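09/02/2023

# The Vundus hand-held gripper kit: an assessment after the first period of use

The Vundus kit was purchased in the autumn, following an extended comparison of three suppliers. This entry records my assessment of it for readers who are considering a similar purchase. I have no commercial connection with Brestach, which makes the kit, or with its distributor in Cillton. The kit was paid for in full.

The product is a pair of hand-held grippers, sold with cables, a recording unit and a licence for the accompanying software. The operator carries out a household task with one gripper in each hand, and the software stores the movement in a form that can later be used to train a two-armed robot. Brestach also offers a setting-up service, carried out by its office in Guimarães over a video call. I took up this service and found it courteous and well prepared, although the call overran its allotted hour by 35 minutes.

## Delivery and setting up

The kit arrived in one carton, with a printed guide in English and Portuguese. The guide is clear on the wiring and rather thin on calibration. Two of its pages refer to a menu that was removed in a later version of the software. Brestach has confirmed that a corrected guide will be issued in April.

Calibration must be repeated whenever the recording unit is restarted. The procedure is simple, but it requires both grippers to be held still at set positions, and a new operator should expect to fail it several times.

## Use in practice

My trials have centred on basket and rack tasks: reaching into a wire basket, taking hold of a plate or other flat round item, and setting it down elsewhere. Such tasks are a fair test of any gripper. The mesh leaves little room for the fingers, and the item must be approached at a suitable angle if it is to be held securely.

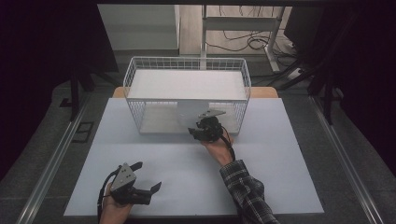 The grip is comfortable for short sessions. After an hour of continuous work the wrist begins to tire, and I would advise a rest well before that point. The jaws open and close smoothly, and the trigger requires only light pressure. Operators with small hands may find the trigger set too far forward, and no adjustment is provided.

The cables are the principal weakness. They are long enough for work at a table, but they pull slightly at the wrist when the operator reaches forward, and they require attention whenever the hands cross. A wireless version has been requested by several customers on the Brestach support forum. The company has made no commitment on the matter.

## Reliability of the recordings

To date I have made 3,542 recordings. Of these, 183 were rejected by the software, most of them owing to a lost signal from one hand. A further 81 were discarded on my own review. I consider this an acceptable rate for equipment in this price range, and it has improved since the January update.

The review screen deserves favourable mention. Both hands are shown on one timeline, and unwanted portions may be removed without affecting the remainder. Export is slow, and large batches are best left to run overnight.

## Support

Written enquiries were answered within two working days on each occasion. One replacement cable was supplied free of charge under the warranty. The annual support plan is offered separately, and its terms should be read with care, as it doesn't cover wear to the fingertip plates.

## Recommendation

I am able to recommend the Vundus kit to small teams and individual users whose work is carried out at a fixed table. Those who need to move from room to room should wait for further news on the cables. The setting-up service is worth the additional fee for any purchaser without previous experience of such equipment.

A second entry will follow once the corrected guide has been received.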